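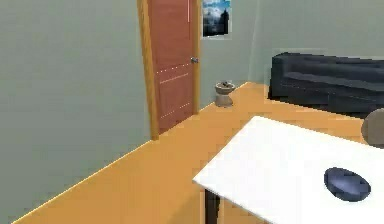
Who can join Meranside Music School?
Anyone aged seven or over can join, and you don't need to read music or own an instrument.

We teach piano, strings, brass and voice in Fledatthorpe and the villages nearby. The school opened with 16 pupils and now has 156. Most lessons are one to one and last half an hour. Brass beginners start in pairs.

Instruments can be hired by the term from Bhatt Strings. Exam entries for the summer session close on 02/05/2025. New pupils start in September or January.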